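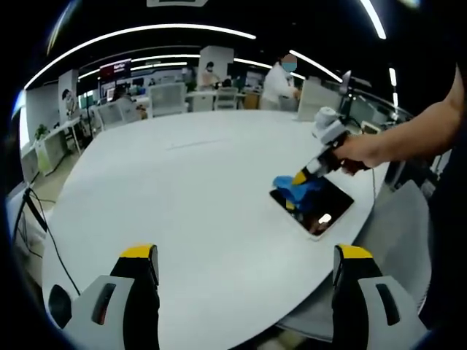
Figure 2. View from the left-hand gripper during a tablet-wiping demonstration. The right-hand gripper presses a folded or crumpled cloth against the tablet.

4.2 Collecting two-handed wiping demonstrations

Wiping is a contact task, and most of what matters in it happens between the cloth and the surface. We collected demonstrations with two hand-held grippers, one per hand, each carrying its own wide-angle camera. No robot arm was used at this stage. The operator stands at the table, picks up the cloth with one gripper and wipes the screen of a tablet, while the other gripper is free to steady the tablet or to wait close by.

The full set contains 2,327 demonstrations, recorded in February at two sites, Dantas and Plomier. Operators were told to start with the tablet at any angle they liked and to drop the cloth wherever it would be easy to reach. We gave no instruction about stroke direction. A demonstration ended when the operator set the cloth down on the table and opened both grippers.

We kept the rooms as they were. People work at desks behind the table in many recordings, as in Figure 2, and chairs and screens are often in view. An earlier set, recorded against a plain curtain at Iltby, gave policies that did well in front of the curtain and poorly anywhere else, so we did not use it for training.

Each camera is fixed to the gripper body, so the two fingers always appear at the lower left and lower right of its image. This gives the policy a steady reference for where the fingertips are. The yellow tips are easy to separate from the black finger bodies, and we use them to estimate the opening width in each image. The estimate fails when the cloth covers a tip. In that case we carry the last good value forward for up to 3 images and drop the segment if the tip is still hidden after that.

Glossy screens were harder to handle than we expected. Ceiling lights leave bright reflections on the glass, and these move as the camera moves. In early training runs the policy treated a reflection as a spot to be wiped and kept returning to it. We tried masking bright regions, but this also removed parts of light-colored cloths. What worked better was to feed the policy both camera views together – a reflection seen by one gripper usually falls somewhere else in the view of the other. Results for the one-view and two-view versions are compared in Section 5.

Two annotators, Raíssa Barbosa and Genivaldo Rezende, marked the first and last contact between cloth and screen in a random subset of 400 demonstrations. They worked from both views and did not see each other's marks. Where they disagreed, the cause was most often a cloth that hung below the fingertip and touched the glass before the finger pressed on it. We settled these cases by taking the first point at which the finger pushed the cloth flat, and applied the same rule to the automatic labels for the remaining data.

Position tracking used the Stusameck pipeline with its default settings. Tracking was lost most often when a gripper came very close to the table, where the white surface filled much of the view and offered few features. Segments with lost tracking were removed before training – we did not try to fill them in.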